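Granite or butcher block? Can't make up my mind

crumbsandco
Posted Monday, 8:14 pm

Hi all! We're redoing the kitchen in October (finally — my mother-in-law Elżbieta Szewczyk has been asking since we moved in) and I'm stuck on counters. I bake bread most days, so there's flour everywhere, and I do love the look of wood. The quote for butcher block came in $200 under the stone. Is it worth all the oiling?

maple_mornings
Butcher block all the way! Ours is going on 2 years old and I oil it when it starts to look thirsty, which takes me less time than a cup of coffee. It's so much kinder to dropped cups too, and I drop a lot of them.

pattyinthepines
I have to disagree with maple, friendly as ever. We had wood by the sink and it went black around the faucet no matter what I did, and I was pretty careful. We switched to a mottled brown stone and I've never looked back. Crumbs disappear on it, for better or worse, so wipe it down even when it looks clean. 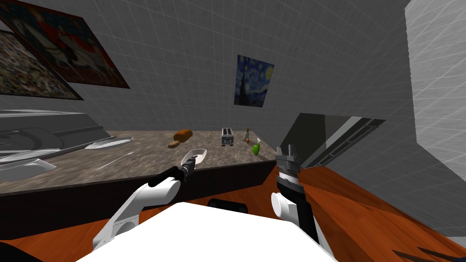

Brown and gray granite pattern with a dark brown front

maple_mornings
Pretty, but a bit busy for my taste, Patty. I'd lose my glasses on it!

oldstove294
Why not both? Stone by the sink and a piece of wood where you knead. My sister did hers that way and loves it.

crumbsandco
Oh, I like that idea a lot. Off to measure the baking corner before supper — will report back!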